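六月底搬到新房子以后，我一直想写一篇关于洗衣服和去污渍的文章。中文不是我的母语，我学了六年，写长文章还是很慢，所以拖到了七月。如果有句子不通顺，请大家原谅我，也可以在下面留言告诉我。

我对污渍感兴趣，是从外婆那里开始的。她住在一个叫 Prudach 的村子，家里没有洗衣机，所有的东西都用手洗。她把污渍分成两种，一种叫“听话的”，一种叫“记仇的”。墨水、红酒、樱桃汁都是记仇的。泥巴是听话的，但是必须等它干了再刷，如果湿的时候去擦，它也会变成记仇的。我小时候觉得这是迷信，长大以后自己洗白衬衫，才明白她说得很对。

后来我在 Rundari 租房子住，隔壁的邻居叫 Ljubica Petkov，以前在酒店的洗衣房工作了27年。我跟她学到的东西，比在任何书里读到的都多。她教我的第一件事情是看颜色。红褐色的痕迹最难判断，可能是锈，可能是茶，可能是血，也可能是番茄酱，每一种的洗法都不一样。血要用冷水，绝对不能用热水，热水会让蛋白质凝固。锈要用柠檬汁，有时候加一点盐，放在太阳下面晒。茶和咖啡可以先用小苏打试一试。番茄酱里面有油，只用水是不够的，要先用洗碗液。

如果不知道是什么，她的建议是从冷水开始。冷水不会让事情变得更坏。

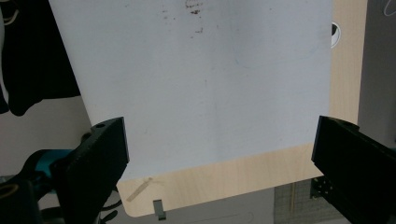 白色的表面上有一些红褐色的小点。

白色的东西还有一个问题，就是我们太着急。看见一个小点，马上拿起漂白水。我自己就这样毁掉了一块桌布，是 Elīna Ots 送给我的结婚礼物，亚麻的，边上有手工绣的花。桌布上的点是锈，含氯的漂白水碰到铁锈，颜色反而更深了，而且再也洗不掉。我到现在还没有告诉她这件事。Elīna，如果你在读这篇文章，对不起。那块桌布我还留着，夏天的时候铺在阳台上吃饭用。

关于记号笔，我也想说几句。我女儿喜欢到处画画，所以我有很多经验。白板笔通常用干布就可以擦掉，可是留在上面的时间太长，就会剩下一层很淡的印子。这时候我用棉花蘸一点酒精，轻轻地擦，从外面往里面擦，这样印子不会变大。油性笔也可以用酒精，但是塑料的东西要先在背面试一下，有些塑料碰到酒精会变得不透明。衣服上的记号笔，我到现在也没有找到很好的办法。有人说用牛奶泡，我泡了一个晚上，衣服上有了牛奶的味道，记号还在。

我也试过买来的东西。有一种去污膏叫 Caveo，装在一个小铁盒里，是我在车站旁边的杂货店找到的。它对领子上的黄印很有效，对果汁一般，对油没有什么作用。还有一家叫 Jõgi 的小店卖橄榄油肥皂，切成大块，味道像外婆的厨房。我更喜欢肥皂，虽然它洗得慢一些。两样东西加在一起，我去年花了几乎2,000，听起来很多，我丈夫也是这样说的。不过里面有一部分是买来送人的。

Ljubica 有一个习惯，我现在也学会了：洗完以后不要马上放进烘干机，先拿到窗户旁边，用白天的光看一遍。晚上的灯光是黄的，很多淡的痕迹看不出来。如果还有痕迹就去烘干，热气会把它固定住，以后再洗就很困难。我一般早上六点起床，先看昨天晚上泡的东西，然后才喝咖啡。这个时候家里很安静，水龙头的声音听得特别清楚。

下一次我想写羊毛。羊毛的脾气跟棉布完全不同，不喜欢热水，也不喜欢用力拧，我有一件缩小的毛衣，现在正好给我女儿的娃娃穿。如果你们有洗羊毛的好办法，或者知道衣服上的记号笔怎么去掉，请写在留言里，我会慢慢地回复。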